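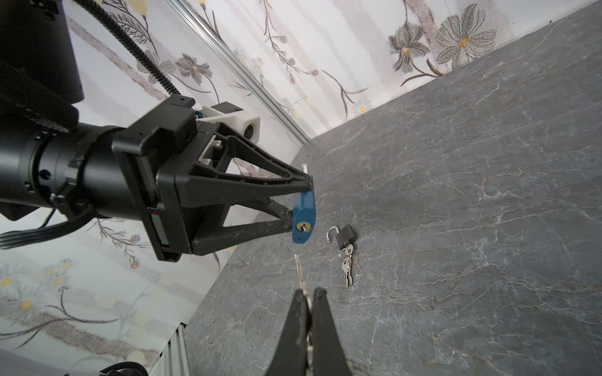 Call for Participants: Can Machines Do the Chores Yet?
Harkmont Institute, Household and Shop-Floor Tasks Study
Posted 21 Jan 2022

The Harkmont Institute invites adults with practical experience of household or shop-floor work to take part in a study of what two-armed robots can and cannot yet do. The study is led by Paavo Nieminen and is carried out at the Institute's laboratory in Skokberg. Participants will operate a pair of robot arms by hand controls, perform the same tasks with their own hands, and judge recorded attempts made by the machine alone.

Tasks are taken from everyday life. They include opening a padlock with a key, sorting keys, folding dish towels, closing zippers, screwing lids onto jars, and packing small parts into trays. Most adults complete these tasks without giving them much thought. For a machine, fitting a key into a lock remains difficult: the key must be held firmly, lined up with a narrow opening, and turned without slipping, while the other hand keeps the lock from moving.

Who may apply

Applicants must be 18 years of age or older and able to attend three sessions in person. Work experience in cleaning, laundry, retail stocking, assembly, repair, or hotel service is preferred. Persons who keep house full time are encouraged to apply on the same terms. Normal or corrected vision and comfortable use of both hands are required for the operating sessions. Applicants who do not meet this last requirement may apply for the judging sessions only.
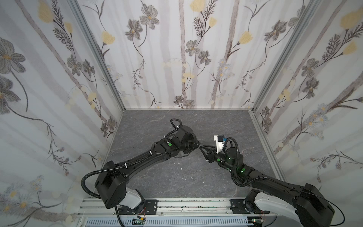
Do I need any experience with robots?

Experience with robots is not required. Every participant receives instruction at the start of the first session and may practice until comfortable with the controls.

What participation involves

Each participant will attend 3 sessions of 70 minutes each. The first session covers instruction and practice. In the second, the participant carries out 12 tasks, first by hand and then through the arms. In the third, the participant reviews recordings and rates each attempt as acceptable, acceptable with correction, or not acceptable, using the standard he or she would apply at home or at work.

The ratings are of particular interest to the study group. A towel may be folded by a machine in a way that satisfies an engineer and would be sent back by a laundry supervisor. The Institute wishes to record that difference in the words of people who do the work.
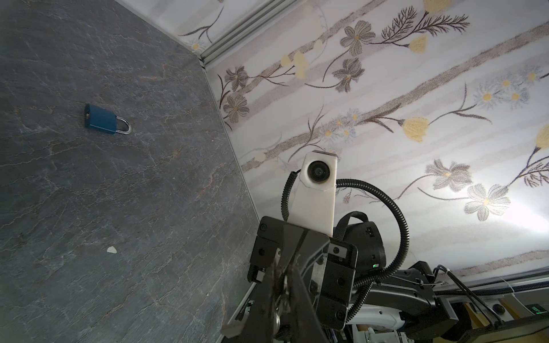
Results will be reported by task, with separate findings for household and shop-floor work. No participant will be named in any report. Recordings of the operating sessions will be kept under the Institute's data policy, a copy of which is provided with the consent form.

Compensation

Participants are paid for each session attended. Travel within the Skokberg transit area is reimbursed on presentation of a receipt. A participant may withdraw at any time and will be paid for sessions already attended.

How to apply

Application forms are available at the front desk of the Tikkanen Building, Room 451, or by mail on request. Completed forms should be addressed to Tapio Koskela, Study Coordinator. Please state your occupation, the kinds of chores or shop tasks you perform most often, and the hours at which you are available. Sessions will continue through July. Selected applicants will be notified in writing.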